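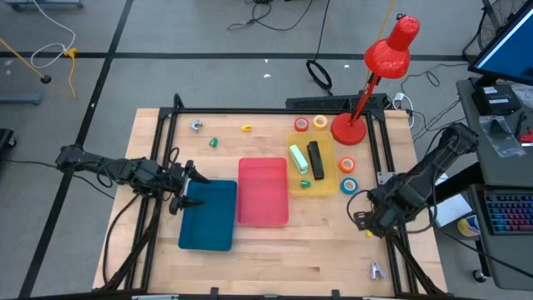

Charger, lead and battery check: August round

Same sheet as last time, with my scribbles typed up underneath each line so you can actually read them. It covers everything with a plug or a battery that gets lent out from the Cavdale shop, 41 chargers in all, plus the laptops they belong to. If you're using this at home, skip the bits about labels and you'll be fine!

1. Plug and pins
Result: OK, one failed
Pins straight, no scorch marks, no cracks in the casing. The failure was number 146, which had a hairline crack running from the earth pin to the edge. I nearly missed it (it only showed when I gave the plug a gentle squeeze), so please squeeze them. It's gone in the scrap box with the lead cut off.

2. Mains lead, full length
Result: OK
Run it through your fingers from end to end, slowly, unplugged. You're feeling for flat spots and nicks. Two had been wound so tightly that they'd taken on a permanent curl, and I've passed those for now, but I want them looked at again next round. Loose loops, please, and a bit of Velcro if you've got one handy.

3. Where the thin cable meets the brick
Result: three failed
Always the worst bit! All three were the older Stidov ones, and the outer sleeve had pulled back far enough to see the strands. No tape repairs. I know someone had a go at one with heat shrink and it did look very neat, but it still goes.

4. Rating label matches the laptop
Result: OK after a swap
Check volts first, then amps, then the tip. The volts have to match. The amps on the charger can be the same or higher, never lower. Two of the Symonenko chargers had swapped places with each other's laptops, and they look identical until you get your glasses on. I've put a dab of paint on both halves of each pair.

5. Warm-up test
Result: OK
Plug in with the laptop half charged, leave it for 59 minutes, then put the back of your hand on the brick. Warm is normal. If you want to take your hand away, fail it. Same goes for any buzzing or a fishy sort of smell, and don't wait for the timer in that case.

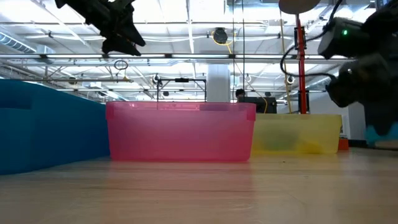 Teal, pink and yellow bins lined up on the table.

6. Battery shape
Result: one failed, laptop withdrawn
Lay the laptop shut on a flat surface and press each corner. If it rocks, or the trackpad has gone stiff or is sitting proud, stop there and don't charge it. Laptop 514 rocked like a pub table. It's switched off in the metal cabinet by the back door waiting for the recycling run. Please don't try to prise the battery out, and please don't put anything on top of it.

7. Battery health reading
Result: mostly OK
This one is more about usefulness than safety, but I've got the thing open anyway. A few of the Clestine machines are down below half of what they held when new. Fine for someone who'll sit next to a socket, rotten for the train. I've written "keep plugged in" on the sleeve of each.

8. Charging socket on the laptop
Result: OK, one to watch
Plug in and wiggle very slightly. The charging light should stay steady. One flickered, then behaved itself after I got a wad of fluff out with a wooden cocktail stick (power off first, nothing metal). Marked for a second look.

9. Extension leads
Result: failed, now sorted
One extension was plugged into another behind the counter. Again! I've taken the second one home.

Still to do
Order replacements for the three Stidov chargers and the cracked plug lead.
Recheck the two curly leads and the flickery socket.
Print fresh labels, the old ones rub off.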